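Burnport Community Kitchen -- monthly safety walk
April 3, 2021
Checked by: Wanda Pawłowska

1. Exit doors open fully, nothing stored in front -- OK
2. Extinguisher by range, gauge in green -- OK
3. Range hood filters -- FAIL. Grease on the two left filters. Take down and soak.
4. Hand sink, soap and towels -- OK
5. Walk-in cooler door gasket -- torn at bottom corner. Part on order from Bosman.
6. Counters and small wares, no cracks or chips -- OK
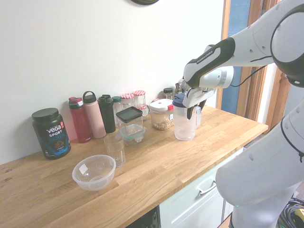

Bart Aerts: The gasket was written up in September too. Can we tape it until the part comes? The door ices up along the bottom and people slip there.

Reply: Tape is fine for now. Mat goes down today.

7. Floor drains clear -- OK
8. First aid kit -- burn gel out of date. Replace.
9. Outlets near sinks, test button trips -- OK except the one by the dish rack. Tagged, do not use.
10. Top shelf load, up to 100 lb -- OK

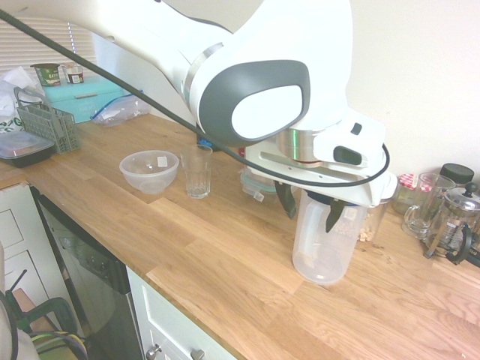
Item 6: clear pitcher, dark blue lid rim, on the counter.

Open items: 3, 5, 8, 9. Ward Willems to sign when closed.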